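Shop Floor Talk > Warehouse and Returns > Folding arms on the returns bench

bench_six
Started December 2019

Does anyone else have arms on returns yet? We've had a pair at Hekville since November and I'd like to compare notes with people who do the job, because all I get from the office is the Modby leaflet.

We do clothing returns, mostly T-shirts and jogging bottoms. There were 30 of us on the two shifts. It still is 30 but four have been moved to goods in and they didn't ask to go. The arms (everyone calls them Nuno, that's the name on the paperwork) only do plain tops. Someone still has to open the parcel, check for marks, smell it, scan it and put it on the table. Then they fold and someone bags it.

My target used to be 632 items a week, start to finish. Now I'm down as "feeding" and the target is 822, but I never finish an item myself. I don't know what to think of it. Hands are less sore. Days are longer.

palletjack_pat
No arms here but we had a bagging machine put in two years back. Same story with the target. The machine sets the pace and you are the slow bit. Get it in writing what happens to your rate when the thing is down.

tapegun
Are they any good at it though? I've seen a video of one folding a towel and I could have had my dinner.

bench_six
Slow with anything soft. Stiff new cotton they manage all right. If the shirt goes on the table crumpled they spend ages finding the shoulders. Black ones are the worst in my view, though the engineer says colour makes no difference.

inbound_lou
I'm on the same site, other shift. Colour does make a difference, I kept a tally for a week on the back of a pick sheet. He looked at it and said it was interesting and that was the last I heard.

Putting a few up so people can see what we're on about. First is the table with a black T-shirt on it, the other two are off the small cameras down at the grippers.
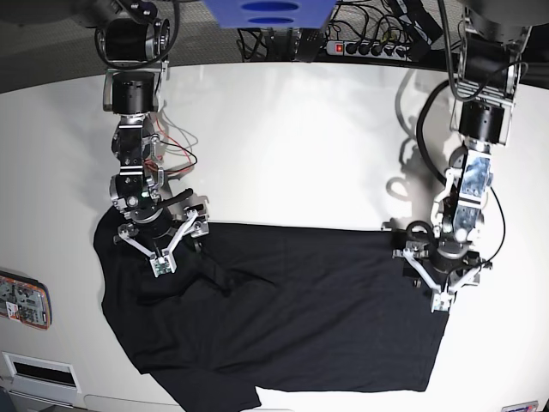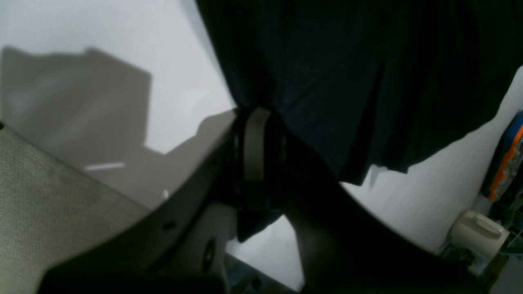
One with nothing in the fingers:
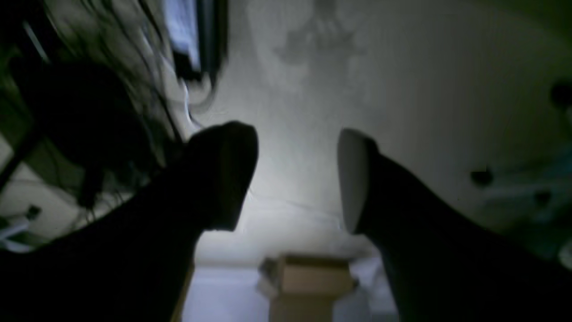

Photos: inbound_lou, returns, Hekville. Please ask before reposting.

tapegun
Cheers. Bigger than I thought. What happens to all those loops of cable when a sleeve catches one?

inbound_lou
Not had one catch on my shift. We were told to stand back and hit stop if it looks like it might.

greyoveralls
I do maintenance at a different place, so take this as an outside view. Looking at the first one, both hands are on the top edge of the shirt and the cloth is gathered up under one of them. That's a hard thing to fold from. You want it flat before they start. If I were you I'd ask whether the feeder is meant to smooth it out, because if so that's part of your job and it should be in your time.

bench_six
That's the argument exactly. The instruction sheet says "place garment on surface". It takes me longer to lay it flat than to throw it down, and the 822 was worked out on throwing it down.

palletjack_pat
Then your target is wrong and you need your rep in before it beds in. After three months they call it custom and practice.

old_returns_hand
I'll go against the grain. I folded for nineteen years and my wrists are finished. If a machine had turned up in my second year I'd have helped carry it in. I wouldn't fight the arms, I'd fight over who gets the checking work, which is the bit that needs a person and ought to pay more.

bench_six
I'm not fighting the arms. I'd have liked to be asked before four people got moved.

palletjack_pat
Sorry but "I'd have helped carry it in" is easy to say once you're out. The checking grade never comes. We were promised one.

old_returns_hand
We got one. 3,000 a year extra on the grade, and it took eighteen months of meetings. So it can come.

tapegun
Eighteen months of meetings would finish my wrists too.

inbound_lou
On the checking, what bothers me is the talking. It used to be six of us round the bench. Now it's one person feeding and one bagging with the table between you. New starters can't pick anything up from whoever is next to them. We had a lad bag three tops inside out because he'd never folded one by hand.

greyoveralls
Who looks after them when they stop? Yours or the supplier?

inbound_lou
Tzanetos send someone for anything with a panel off. Small stops are meant to be us. We had half a day's training and the sheet has a different controller on it from the one we've got.

greyoveralls
Don't touch it on that basis. Ask for the right sheet for your model and for your name on a training record. Clearing a stop on a machine you've not been signed off for is where people get hurt, and the first question afterwards will be who trained you.

bench_six
Good point, I'll raise it. There's a meeting with the rep and the shift manager before the break. I've got three things so far: time for laying flat, rate when it's stopped, training record. Anything else?

old_returns_hand
Ask whether the four in goods in can come back if they want to. And ask for a rota so the same person isn't feeding all week.

inbound_lou
Rota gets my vote. I'll bring the tally as well.

palletjack_pat
Take a copy of it first.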